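Módulo 6. Conservación de fruta fresca en el ámbito doméstico y en pequeñas colectividades

Material de apoyo para el alumnado. Docente responsable: Muammer Akyol. Aula 302.

1. Objeto del módulo

El presente documento recoge los contenidos mínimos relativos a la maduración, el almacenamiento y la manipulación de fruta entera. Se supone leído el módulo anterior, dedicado a las hortalizas de hoja. Las cuestiones de normativa y etiquetado se tratarán en marzo, en la segunda parte del curso.

2. Respiración y maduración

La fruta continúa respirando después de la recolección: consume oxígeno y reservas, y desprende dióxido de carbono, agua y calor. La velocidad de este proceso depende de la especie, de la temperatura y del estado de la piel. Un golpe o un corte la acelera y facilita, además, la entrada de mohos.

A efectos prácticos se distinguen dos grupos. Los frutos climatéricos (manzana, pera, plátano, melocotón, kiwi, aguacate) presentan un aumento marcado de la respiración y de la producción de etileno, y pueden completar su maduración fuera del árbol. Los no climatéricos (naranja, mandarina, limón, uva, fresa, cereza) deben recolectarse en su punto, pues apenas mejoran en sabor una vez cortados.

El color de la piel no siempre es un indicador fiable. En los cítricos, el paso del verde al naranja depende en buena medida de las noches frías, y una naranja con zonas verdes puede encontrarse perfectamente madura.

3. El etileno

El etileno es una hormona vegetal gaseosa, activa en concentraciones muy bajas. La manzana madura lo emite en cantidad apreciable, lo que permite utilizarla para acelerar la maduración de kiwis o aguacates dentro de una bolsa de papel. El mismo efecto resulta perjudicial cuando se guarda junto a productos sensibles - zanahorias, brócoli, lechuga - en un cajón cerrado.

4. Temperatura y humedad

Las manzanas y las peras maduras se conservan mejor en frío, próximas a 0 °C y con humedad elevada. El plátano, en cambio, sufre daños por frío y no debe refrigerarse antes de madurar. Los cítricos admiten varios días a temperatura ambiente; para periodos más largos se recomienda el frigorífico, a una temperatura de entre 6 y 8 °C en el cajón inferior si el aparato lo permite.

La fruta se lavará inmediatamente antes del consumo. La humedad superficial durante el almacenamiento favorece la aparición de podredumbres, en particular las causadas por Penicillium en los cítricos.

5. Presentación en la mesa

El frutero se destina al consumo próximo. Conviene ajustar la cantidad a lo que se vaya a consumir en pocos días, colocar debajo las piezas más firmes y revisar el conjunto a diario. La fruta con signos de moho se retirará entera, y se examinarán las piezas que hayan estado en contacto con ella.

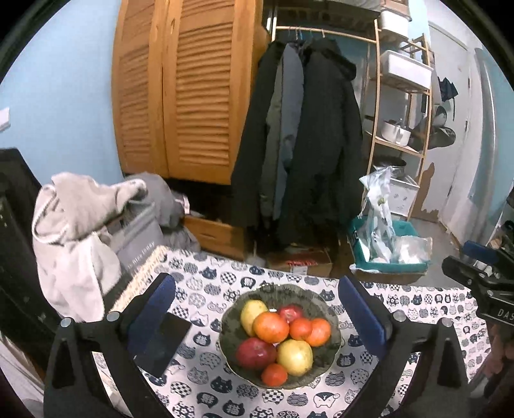

Figura 1. Fruta variada en un frutero de vidrio verde oscuro.

6. Actividad práctica

Cada grupo conservará dos lotes de manzanas de la misma variedad, uno refrigerado y otro a temperatura ambiente. Se anotarán el peso inicial, el peso al cabo de 8 días y el aspecto de la piel. La pérdida de peso se expresará en porcentaje:

pérdida = (peso inicial - peso final) / peso inicial × 100

Los resultados se entregarán en la hoja de registro del grupo, con indicación de la variedad y del lugar de almacenamiento. No se admitirán registros sin el peso inicial.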